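Gidcombe Linen Swap: Frequently Asked Questions

Last updated 11 November 2025

Quick answers. Longer ones when I get a minute. Margit Magyar

What do you take?
Table runners, placemats, napkins, tea towels, small tablecloths. Clean. Stains ok if you tell us. No bedding, no curtains, no rugs. We said yes to curtains in March and had 100 of the things by the end of the month. Never again.

How many can I bring?
20 pieces per visit. Sets of napkins count as one.

Do I get the same number back?
Same number, any kind. Bring six, take six. If you don't see anything you like, ask for a slip and use it next time.

How should I fold a runner?
Don't fold it small. Lay it flat on a table, long side toward you. Take a corner in each hand, pull gently till the edge is straight, then bring one short end over to the other. Once. Then roll from the fold. Folded in quarters they get a crease down the middle that never comes out.

What about runners with a corded or braided edge?
Same way but slower. The cord is usually a bit tighter than the cloth so the ends want to curl up. Smooth from the middle out, don't yank. Trim on the outside when you roll.

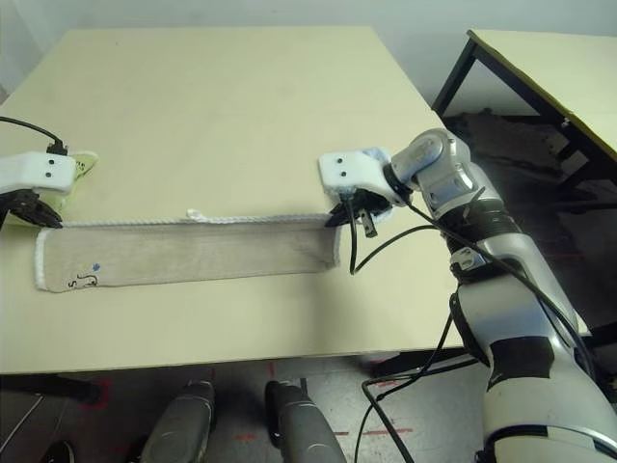 Pins are fine for holding the roll, but please no rubber bands, they leave marks on the light colors. Cotton tape is in the tin by the door. Take what you need.

The trim has come loose on mine. Still ok?
Yes. A loop standing up or a few inches hanging off is a five minute job. Put it in the mending basket with a note. Bianka Major does the hand sewing and she is fast. Do NOT cut the loop, then it's a much bigger job.

Somebody wrote on it. Ink, kids' drawings, initials.
We take those too. Some people want them more then the plain ones. If you'd like to try getting ink out, do it at home first, cold water, test a corner. Don't iron before it's out, heat can set it.

Can I wash corded edges in the machine?
Depends on the cord. Cotton usually ok, cold, in a mesh bag. If you don't know what it is, hand wash. Dry flat. Hung up by the ends, the edge stretches and goes wavy.

Iron or no iron?
Iron the cloth from the back, stop short of the trim. Steam for the trim itself. Roya Hassanpour has a handout on this, ask her for one, its a good handout.

How are things sorted?
By length, then color. Every piece gets a paper tag. Tag numbers are not prices!! The one that says 3491 is just number 3491.

Can I reserve something?
No. Sorry.

Can you sew an edge on a plain strip for me?
Taras Maksymiv will show you how. He won't do it for you. Bring your own thread and cord, and wash both before you start or the whole thing puckers later.

Where do I drop off if you're closed?
You can't at the moment. The bin leaked. New one on order.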